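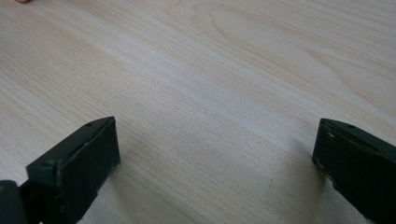 Mulugeta Bogale replied: With respect to the earlier recommendation, I would ask members to wait before applying oil to any of the Pandale tables. Oil will not soak into every kind of top, and we have not yet established which kind was delivered to each building.

Posted in: Furniture and Fixtures > Care of Work Surfaces
Thread: Pale wood tabletops, cleaning and finish
7 replies

kumsa_facilities wrote:
Thank you for the correction. The recommendation came from the care sheet we use at Kumsa for our older reading tables, which are solid throughout. I agree that it should not be extended to the newer tops until the matter is settled. The newer ones have the same light color and a fine, straight grain, with the arched figure showing toward one side, and several of our staff took them for solid boards.

northwing_desk wrote:
May I ask how a member is expected to tell the difference? Our building received its tables in October and no paperwork came with them. The finish has a low sheen and feels smooth to the hand. Staff have been wiping the tops with a damp cloth and a small amount of dish soap.

Mulugeta Bogale replied:
Please look at the end of the top and at the underside. On a solid board, the grain on the face continues over the edge and shows as end grain at the short side. On a veneer, the face pattern stops at a thin line. On a laminate, the pattern is printed, and if you have a large enough surface you may find the same arch repeated further along. The arch by itself proves nothing. It occurs in real boards and is copied in printed ones.

Damp cloth and dish soap are acceptable for all three. Wring the cloth well and dry the surface afterward.

r.ellery wrote:
I must disagree on the soap. At Pradergate we stopped using dish soap on the pale tops two years ago. It left a film that showed as gray patches whenever daylight came in from the side, and we received more complaints about the film than we had ever received about dirt. Plain water has served us well.

northwing_desk wrote:
We have seen something similar near the windows, although I had put it down to shadow. The patches move during the day.

r.ellery wrote:
If they move, then it is shadow. Film stays where it is. Wipe one half of a patch with clean water, dry it, and compare the two halves in the same light.

kumsa_facilities wrote:
I would support Mr. Bogale on this point. Plain water does not remove hand grease, and our tables are used by the public all day. In our experience the film comes from using too much soap and from failing to rinse. Our instruction to staff is as follows.

Mix 3 drops of soap into a full bowl of warm water.
Wipe along the grain.
Wipe again with a second cloth and clean water.
Dry at once.

r.ellery wrote:
The second wipe is reasonable. I maintain that most staff will skip it.

finish_and_frame wrote:
A separate matter. A colleague at Fornus has proposed sanding out the light scratches with 400 grit paper. Is there any objection?

Mulugeta Bogale replied:
There is a strong objection, unless the top has been confirmed as solid. Veneer can be very thin, and a laminate pattern cannot be restored once it has been rubbed through. Even on a solid top, sanding one spot will change the sheen there, and the spot will be more noticeable than the scratch. Kindly ask your colleague to hold off.

finish_and_frame wrote:
Understood. I have passed this on. He had already done one corner of a table in the staff room, and it is now duller than the rest.

northwing_desk wrote:
I have examined the edges of our tables as advised. On 5 of them there is a thin line below the face, so I take these to be veneer. The remaining table has a band glued around all sides and I could not reach a conclusion. I will look at the underside when it is next moved.

Mulugeta Bogale replied:
Please treat the banded table as veneer for the present. No oil and no sanding.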